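# Lucero Bench Kit: laying out your table

Welcome to the best bit of the Lucero kit – getting everything out on the table! Ten minutes spent here makes every activity in the book more fun.
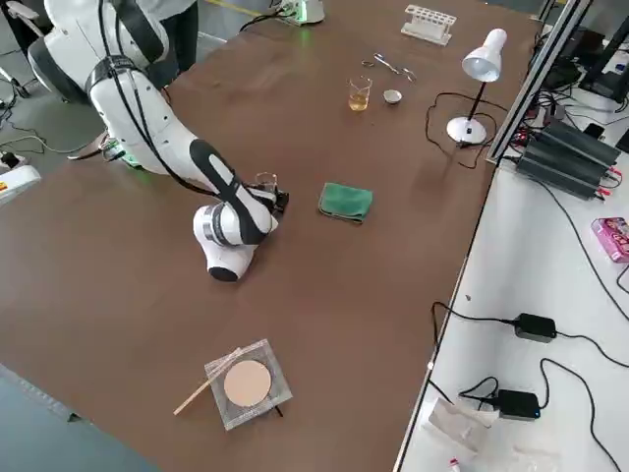 ## 2.1 Setting out the glassware and tools

1. Wipe down the tabletop and let it dry.
2. Stand the test tube rack towards the back, holes facing up. Leave it empty for now; the tubes come out in section 3.
3. Lay the crucible tongs flat in front of the rack. You'll reach for them constantly, so find an angle that suits your hand.
4. Put the small porcelain crucible near the tongs. It's a lovely little thing, shallow as a saucer, and it chips if knocked against the rack.
5. Check both glass beakers for cracks. Fill one to the 190 ml line with your practice solution and keep the other one clean.

**Note:** Ukunis indicator gives a good strong colour. Add 2 drops, swirl, and wait 36 seconds before you judge the shade.

## 2.2 Placing the lamp

1. Stand the desk lamp to one side and tilt the shade down towards the tabletop.
2. Bring the power cord round behind the base, well away from any liquid.
3. Switch on and look through the filled beaker. Colour changes really sing in good light!

**Caution:** Wear your Clokov goggles before pouring anything. Never pick up a heated crucible with your fingers, even if it looks cool.

Spare beakers and tongs are listed under Rosutex parts at the back of this guide.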